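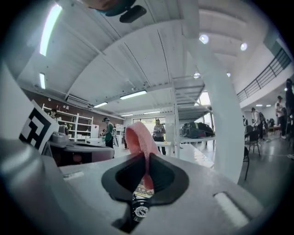
Our workshop in October 2025, with the brick wall down the left side.

Search our site Go

About us

Hi, I'm Pei-shan Siu, and I look after Lurnow together with Tsz-kin Ng. We sew and mend soft things - cushion covers, bag straps, curtains, the odd dog coat - and we teach other people how to do it too. I learned on my aunt's kitchen table, and Tsz-kin came over from Vuverier, where he spent years cutting fabric for sofas (he still folds everything better than I do!).

We moved into this place in September and I'm still a bit in love with it. It's one big open room with a white ceiling full of beams, brick down one wall and plenty of light overhead. I spent my first week putting white boxes on the white shelves under the air conditioner, then changing my mind and swapping them all. Zippers are now next to elastic, and please leave them there.
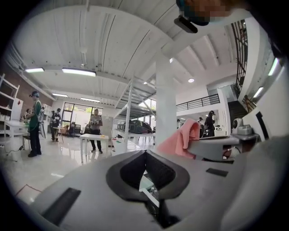 Most of what we do starts with one piece of cloth and a lot of folding and unfolding. Classes run for 40 minutes or 30 if you bring kids, and you don't need to own a machine or know what a bobbin is. We also take repairs. Last year we fixed roughly 1000 straps and handles, many of them for our friends at Bråten, and we try to get everything back to you within 48 hours - sometimes curtains take longer, sorry!

If you have something torn, bring it by. Ask for me or Tsz-kin at the Kikberg entrance and one of us will come down and let you in.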